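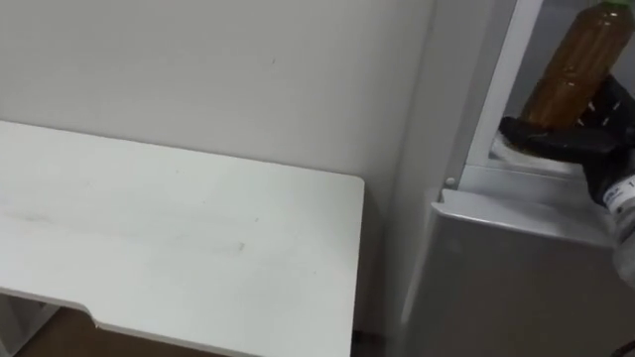 The white table, with its small notch in the rim.

"Start with the bit where I cried over a radish," she says, and pours the tea. We are in the back kitchen of Plirnari, the supper club she has been running in Fisthorpe for 14 months, and I have asked her how a person who used to sell carpets ends up spending her evenings fermenting vegetables for strangers.

The radish came from her first ever batch. She had followed a recipe from a library book, put the jar on top of the boiler and left it there for far too long. "I opened it and my eyes just streamed. The cat left the house! But I tasted one, because I'm nosy, and underneath all that it was wonderful. Sour and peppery and a bit like cheese. I thought, right, I want that again without the crying."

What followed was a winter of jars. She began with cabbage, as most people do, and moved on to carrots, green tomatoes and whole lemons (her favourite, and mine too after today). The turning point was a trip to Yazıcı, a pickle shop she had been ordering from by post. She went for the afternoon and stayed until they locked up.

"They let me try everything. Plums, green beans, tiny aubergines stuffed with garlic. And the juice! People were standing at the counter drinking it by the glass. I'd been pouring mine down the sink like a fool."

These days the juice goes into nearly everything she cooks. On the night I ate there it turned up in the salad dressing, in the bread dough and in a cold beetroot soup that I would happily have had for pudding as well. Tickets cover three courses and there is always a plate of pickles in the middle for people to fight over.

I ask about salt, as every beginner does, and she lights up. "Weigh it. Please weigh it! Spoons are hopeless, every salt is a different size. I use 2 per cent of the weight of the veg for cabbage, and I go up to 3 when it's hot in here. After that you keep everything under the liquid and you leave it alone. The leaving alone is what I was bad at."

Her other passion is the cabbages themselves, which come from a grower out at Nasulport. Last autumn she took 300 kilos of them in one go, having misread her own order form. "I had cabbages on the stairs. I had them in the bath. My neighbours started crossing the road." Most of that order is eaten now, though she brings out one last jar from it for me to try, gone deep gold and soft, with caraway running all the way through – we finish a good third of it with our fingers while the kettle boils again.

She has plans for a class in December, with red cabbage and apple for people to take home in time for Christmas. There will be room for beginners, and she is happy to lend out jars. "Bring an apron," she says. "And bring a radish, if you're feeling brave."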